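Support ticket: Nuleteck vented dryer stops before load is dry, no fault code
Site: Vallby guest units, laundry room
Opened: September 3, 2020
Priority: normal
Status: closed

Problem as reported

The dryer starts normally on the Cotton Cupboard program, runs, then goes to cool-down with the load still damp in the middle. The display shows End. No fault code is stored. It happens on bedding nearly every time and on towels now and then. Small loads of clothes finish properly. The filter is cleaned after every cycle. The machine is on its own circuit and no other appliance in the room has given trouble.

What has been tried by the site: restarting the program, changing to Extra Dry, switching off at the wall overnight. Extra Dry adds time but the result is the same. The timed program dries everything if it is set long enough, so the heater was assumed to be good. The site would prefer not to use the timed program for guest linen, as the blankets come out stiff.

First reply from support

The sensor programs work by resistance. Two metal strips inside the drum, below the door opening, touch the load as it turns. Damp fabric passes a small current between them and dry fabric does not. When the controller stops seeing contact for a set period it decides the load is dry and moves to cool-down. A program that ends early with no code usually comes down to one of these:

- film on the sensor strips from fabric softener or dryer sheets
- a load that has rolled into a ball, dry outside and damp inside
- a drum that is too empty, so that fabric rarely touches the strips
- a loose or corroded sensor lead
- a fault on the control board

Please wipe the strips with white vinegar on a soft cloth, dry them, and run the same kind of load again. Do not use steel wool. Please also tell us what is in the loads that fail, and whether anything changed at the time the problem began.

Reply from site

Strips wiped. There was a cloudy film on them and it came off on the cloth. The next load of towels finished dry. The next load of bedding did not.

Failing loads are quilted mattress covers, flat sheets, pillowcases and printed blankets for the children's beds. The mattress covers are the older stock. The blankets came in February from Öztürkmen and are heavier than the ones they replaced. The problem may have begun then, but no record was kept. Softener is used on blankets only. Dryer sheets are not used.

Loads go in straight from the washer, spun at the usual speed. Covers, sheets and blankets are all dried together when a unit is turned over, and small things such as pillowcases go in with them.
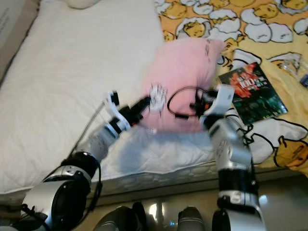 The duct was also checked from the outside. The flap on the wall vent opens when the dryer runs, but not all the way. The duct between the dryer and the wall is Tridach flexible, 4 metres long, with two bends. It was put in by the previous operator and has not been opened since we took over the building.

Second reply from support

Two separate things are probably going on.

Film on the strips accounts for the towels. It will come back if softener is used, so the strips should be wiped again every month.

Bedding is a different matter. A quilted cover and a heavy blanket in one drum tend to wrap around each other. Sheets and pillowcases get caught inside. The outer layer dries, the strips see dry fabric, and the program ends. Extra Dry will not fix this, as it only adds a fixed period after the same reading.

The flap opening part way suggests low airflow, and low airflow makes both problems worse. The longest duct we allow on this model with two bends is shorter than yours. Please do the following in this order and report after each one, so that we know which change made the difference:

1. Switch off at the wall and pull the machine forward.
2. Take the duct off at both ends. Look through it against a light and clear out any lint.
3. Check the resistance across the sensor leads at the board connector with a damp cloth laid over both strips, then with the cloth removed. Power must stay off for this.
4. Refit the duct with no sag, and run a mixed bedding load as before.
5. Run a second load with blankets and covers kept apart.

Reply from site

Step 2: a thick plug of lint at the second bend. The duct was crushed there against the skirting board. Lint removed. We cut out the crushed section and rejoined with foil tape and a clamp. The duct is now shorter and fairly straight.

Step 3: 200 kilohms with the damp cloth on. Open circuit with the cloth off. The leads looked clean and the connector was tight.

Step 4: mixed load. The flap on the outside wall now opens fully. The program ran longer before cool-down, and the sheets and covers were dry. One blanket was still damp along the fold, with two pillowcases balled up inside it -- they were wet right through.

Step 5: blankets on their own, then covers, sheets and pillowcases together. Both loads dry on Cotton Cupboard. Stopped the blanket load once at 15 minutes to shake the blankets out, as it looked like they had started to twist.

Third reply from support

The sensor reading is within range and there is no need to order a board. The lead does not need replacing either.

Recommended settings for this site:

- Blankets: separate load, half a drum at most, shaken out once early in the cycle.
- Covers and sheets: together, drum no more than two thirds full. Pillowcases can go with these or with towels.
- Softener: leave out, or wipe the strips after each softened load.
- Duct: leave a 300 mm gap behind the machine so the bend cannot be crushed again. Replace the flexible section with rigid pipe when convenient. Foil tape on its own should not be relied on at the joint, but with a clamp it is acceptable.

Reply from site

The gap behind the machine is now 300 mm, measured at the narrowest point. This puts the front of the dryer slightly past the bench -- not ideal, but the door still clears. Rigid pipe has been added to the maintenance list. The new load rules are taped to the lid of the washer.

No early finish on any sensor program since. Blankets are softer than they were on the timed program. Please close.

Closing note

Cause: restricted exhaust duct, film on moisture sensor strips, mixed heavy bedding in one load. Parts used: none. Ticket can be reopened from the same reference if the fault returns.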